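Notes – stablecoin payouts talk, Tresidham meetup, Feb version

Start w/ the refund story. Keep it short, last time it ate half the slot.

Who we are – Wurkport, we pay freelancers. Some want dollars in the bank, more and more want stablecoins. One line on that, move on.

Slide 2: why payouts are harder than deposits. Deposit goes wrong, customer shouts, you fix it. Payout goes to the wrong address – gone. Say it slowly.

Numbers: 1,865 payouts in the pilot, 127 held for a manual check, 3 were real address swaps. Malware on the clipboard, all of them. Someone will ask about false positives. Yes, most of the 127. We're ok with that for now, support is less ok with it.

Slide on Plovberg (our internal tool for screening adresses). Don't demo live. Screenshots only!! Explain the wait on new wallets, then the small test payment, then the rest. Users hate the wait. Show the complaint email, names blanked out.

Keys – two people sign anything big. Laptops kept apart. Mention the holiday when both signers were on the same flight, payouts sat there till evening. Now we have a backup signer.

Xie – only if time. Its the ledger matching thing, runs overnight, compares chain to our books. Fees were the mess, rounding. Skip the table if people look tired.

Things NOT to get into: price, which coin is best, tax. Send tax people to the accountants' session at 4 pm.

Questions, then the sign-up link. Repeat each question into the mic, the back row coudn't hear last time.

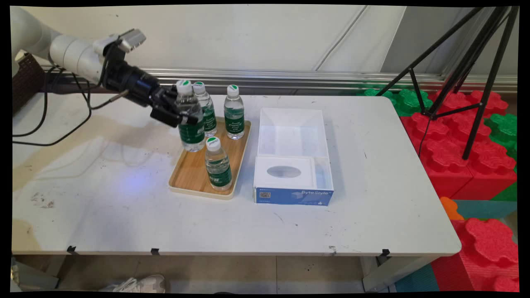
If they ask about open sourcing Plovberg – maybe the address checks, later in the year, no promises. The rules themselves stay private. Leave the link slide up while people pack up.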